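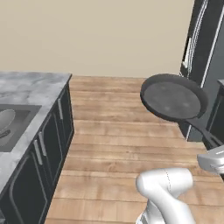
Imagen de simulación: un brazo robótico blanco sujeta una sartén por el mango.

El torneo escolar de robótica Copa Skindard abre inscripciones para su nueva temporada

Clevholm, noviembre — Con muchísima ilusión, y después de unos meses en los que el teléfono de la oficina no ha parado de sonar, la organización de la Copa Skindard anuncia que ya está abierto el plazo de inscripción para los equipos de secundaria y bachillerato que quieran participar en la próxima edición del torneo.

La temporada pasada reunió a 67 equipos y a 1,298 estudiantes, muchos de los cuales llegaban por primera vez a una competición (¡y con qué ganas!). Este año habrá dos fases regionales, una en Clevholm y otra en Ondov, y la final volverá a celebrarse en el pabellón Sárközi, que tan bien nos ha acogido siempre y donde las gradas quedan tan cerca de la pista que las familias se enteran de todo.

Cada equipo dispondrá de más de 60 días para diseñar, construir y programar su robot desde que se publique el reglamento. Los centros que se estrenan podrán pedir en préstamo un kit básico de motores y sensores — conviene solicitarlo pronto, ya que las existencias son limitadas — y contarán con el acompañamiento de un equipo veterano durante toda la temporada.

Las inscripciones se formalizan en la secretaría del torneo, en Clevholm, que atiende por las tardes a partir de las cuatro. Los medios que deseen acreditarse para las fases regionales o para la final pueden dirigirse a esa misma oficina.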